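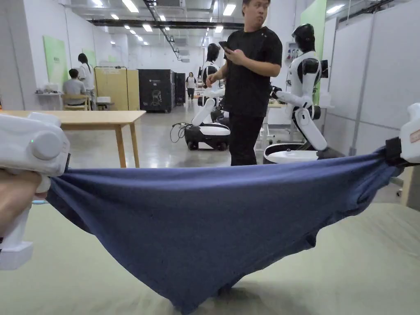

Slide 1 — Shirt held out between two hand-held grippers, green work surface under it. Wheeled robots behind.

Open quick. Thanks to Mayu for the slot. Title is "What to buy first" and I only have the short slot so questions at the end please.

Who I am — planning and purchasing, Astside. Not an engineer. I sign for things and then get asked why they cost that much.

Main point up front: the hand-held grippers are the cheap end of the list and they should go on the first order. Wheeled robots are the big line. People want to argue about the big line for months and forget the small ones.

The task we're budgeting for is laundry. T-shirts to start. Soft, never the same shape when you pick it up. Pause here, let them look at the sag in the middle.

Next bit, how we split the budget. Say it slowly.

Order one, grippers. They get used as pairs, so quote them as pairs. Fujimoto quoted singles and the total looked great until Kiyoshi read it properly. Ask for spare jaws on the same quote. Ask who pays shipping on repairs.

Order two, robots. Don't sign before June. Stano wants a deposit up front, Fustholm will take it on delivery. I lean Fustholm but their lead time is worse — 96 days on paper, plan on 100.
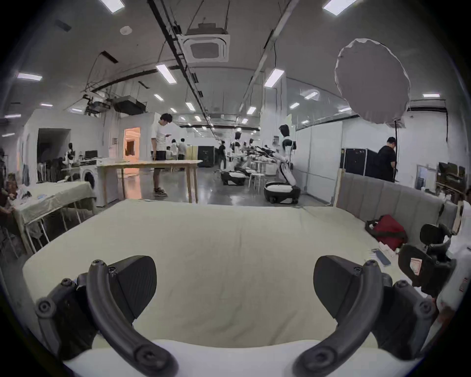
Then floor space, which nobody budgets for. Beds, tables, a washing machine, screens, people walking through with a phone in their hand. All of it takes up room and somebody pays rent on that room. Put a line in for furniture. I mean it, a real line, not "misc". Lights too if you're bringing your own.

Power. Count outlets before you order, not after. Cable covers are cheap, get them. Chargers weren't in the first Stano quote, we had to go back and ask for it.

Spares rule — two spare pairs of grippers. Finance will push back. Tell them what a lost week of work costs and then stop talking. (Kiyoshi has the sheet, ask him for it, I'll forget.)

Consumables. T-shirts, sheets, pillows, clips. Tiny money but it goes on someones personal card every time if there's no line for it. Mixed colors and weights, don't buy one big pack all the same.
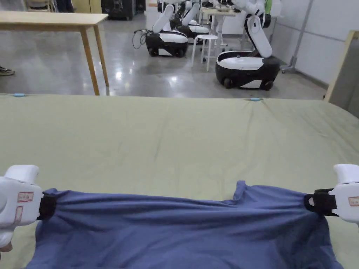
Slide 3 — Blue-gray T-shirt between the jaws. Green cloth clipped along the far edge, three mobile robots beyond.

Cloth cover over the work surface, so price replacements. Clips as well. Goes under consumables, see above.

Mistakes, be honest, keep it short:
Bought a service plan before we read it. Didn't cover jaws.
Left training hours out completly. Mayu caught that one.
Got two quotes when we should of waited for the third.

If running late skip leasing. If not — leasing looks good in year one, check the return terms, check who insures it in transit.

Ask for the room: who here has a spares line already? Hands up.

Last slide is the order sheet, leave it up during questions. Mayu has printed copies by the door.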